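4. Setting up the litter-picking chore

Right, this is the bit everyone asks me about, and the short answer is yes, it can tidy a bedroom floor, but slowly, and you'll want to stay within reach of the stop button the first few times. I've been running the Kornska set-up since November and I still get caught out!

1. Clear anything you'd be sad to lose. It can't tell a receipt from rubbish.
2. Put a fresh bag in the bin and fold the edge well down over the rim.
3. Open the Chores page, pick Floor, and set the grip to 55. (100 will flatten a paper cup.)
4. Press Start and step back behind the arms. 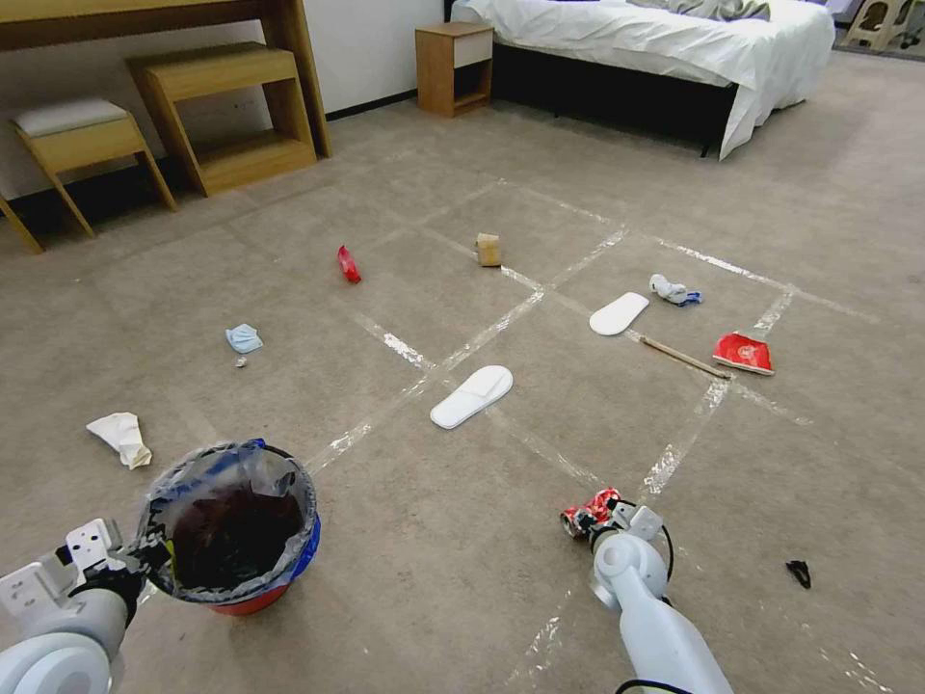

Grip is where most people go wrong, me included. Sérgio Vieira at Rakthorpe told me to leave it alone for a whole week before fiddling, and he was right – I'd been turning it up every time something slipped. Cans are the easy ones, even a crushed one like the red and silver one in the gripper. Tissues and face masks are floppier, so give those a second go before you step in. Slippers are a different matter: it has no idea whether you still want them, so tell it under Keep or Bin before you start.

Note: a full run takes me almost 11 minutes. I'd do it by hand in far less, so don't sell your dustpan yet.

Caution: keep fingers out of the bin while an arm is moving. If it stalls, press Stop, wait for the light to go out, then go back to step 3.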